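October, after lunch

Back in the tiled room, sorting the packaging and the laundry in one go. I know Myfanwy Vaughan wanted these kept as separate jobs, but the Verholm delivery got unpacked right where the clothes were waiting, so separate it wasn't going to be.

Started with the bags. My rule for now is that clear plastic gets shaken out and folded, printed carrier bags go back in the cupboard, and paper goes flat into whichever carton has room. The paper is the slow part! It springs back the moment you let go of it, and then you're chasing it across the tiles (I gave up being neat about it pretty early on).

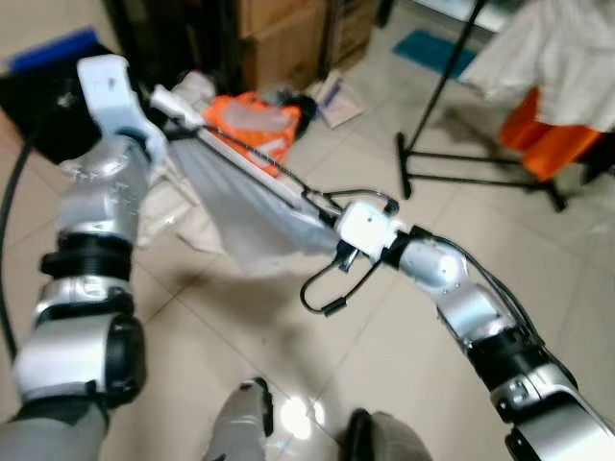 Clear bag hung over the rod, crumpled paper and plastic still on the floor.

Note for the next order — Van Wyk charges by the carton and Roselico by weight, and we've been mixing up the two on the sheet. The last Roselico slip says 83 and I can't tell if that's pounds or the line number. Myfanwy, if you read this, please write the unit next to it. I've also crossed out the Skinero hangers, we have more than 50 already and half of them are the kind that shirts slide off.

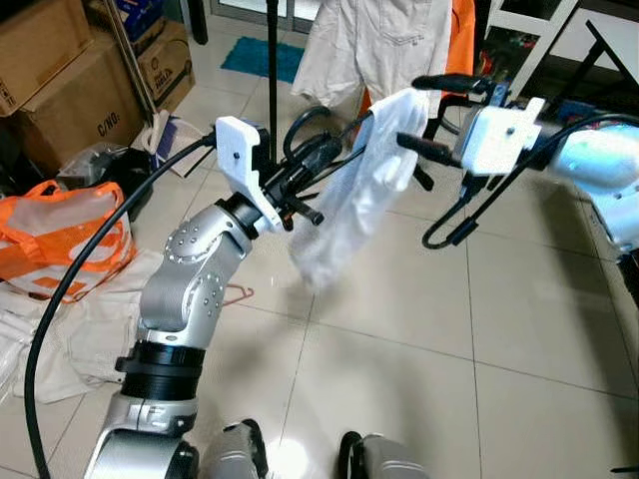 Whites are what I want to get right this time. Last month I folded them straight from the basket and they came out creased in all the wrong places, so the new plan is hang first, fold later. Thin cloth like the white piece in the gripper fingers droops badly when it's taken by a top corner, and I'd like to try both shoulders for those and see if the fold lines land better. Pants are easier, the white pair can just stay hanging by the black stand until I get to them. I'm going to try the fold in thirds on the shirts and the plain half fold on everything else.

Still to do: break down the two stacked cartons by the wall, find the good tape, ask Myfanwy whether shelf 13 is free for linens. If it isn't, they can go under the towels for now.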